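Home | Issues | Authors | Submit | Search

4. Small-part handover at the bench

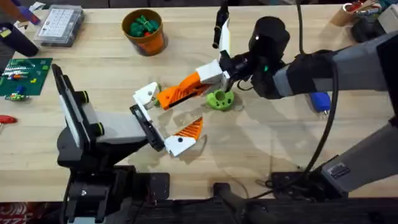 Figure 4. Handover over the wooden tabletop, near the center of the bench.

The sorting work in Section 3 left one question open, namely what happens to small parts between the tray and the person who needs them. Most of the losses in the November log were not at the tray at all. They were at the handover. A part gets passed over the bench, somebody lets go early, it rolls, and then ten minutes on the floor with a flashlight. We looked at this step alone and kept everything else the same as before.

4.1 Bench and surface

Same bench as in Section 3. Top is pale wood with long planks, the grain runs lengthwise. We had considered a rubber mat (Sebastian's suggestion, and she still prefers it) but the mat changes how parts bounce and would have made the earlier sessions useless for comparison. So bare wood. Wiped down before each session, nothing else done to it.

Light matters more than we expected. Small green parts show up well against the light brown, clear ones hardly at all, and a part lying in a shadow was missed even by people who knew roughly where it had dropped. For the second half of the sessions the lamp was moved back a little. This is noted in the tables.

4.2 Procedure

15 sessions, 1078 handovers in total. Parts came from the Texier assortment, plus a few odd ones from the Zivar kit when the Texier bags ran short. Each part was passed over the middle of the bench, low, and counted as one of three outcomes:

Clean – taken on the first try, no contact with the wood.
Touched – part met the tabletop but was kept.
Dropped – part left both sides and had to be picked up again.

Scoring was done by Joly and Cù separately and then compared. Where they disagreed Strobel had the final say. Disagreements were mostly about "touched", wich is a hard call with anything flat.

4.3 Observations

Height first. Passing low over the wood gave fewer lost parts than passing high, even when the number of drops was the same. A low drop stays put. A high one bounces along the planks and off the end, and 7 parts were never found. All of those were round.

Angle next. When the two sides came in from opposite directions and met on a slant there was more room to take hold of the part. Straight-on passes crowded each other, worst with the smallest sizes. We did not test passes from the same side.

Letting go too early was the most common cause of a drop by a wide margin. Letting go too late caused almost none, though it did bend 3 of the thin clips. Bent clips were thrown out and not not replaced.

The Rereck tray liners, used in the last sessions, made no difference that we could see. Gallagher thinks they may help with pickup, but that belongs to the tray step and we leave it there.

4.4 Limits

One bench, one height, one set of parts. Wood this smooth may be kinder than a worn top. Session order was not shuffled, so some of the improvement late in the series could be the lamp, see 4.1. Weights of the parts were taken from the bag labels and not checked.

Contact the editors | Copyright 2023 | Back to top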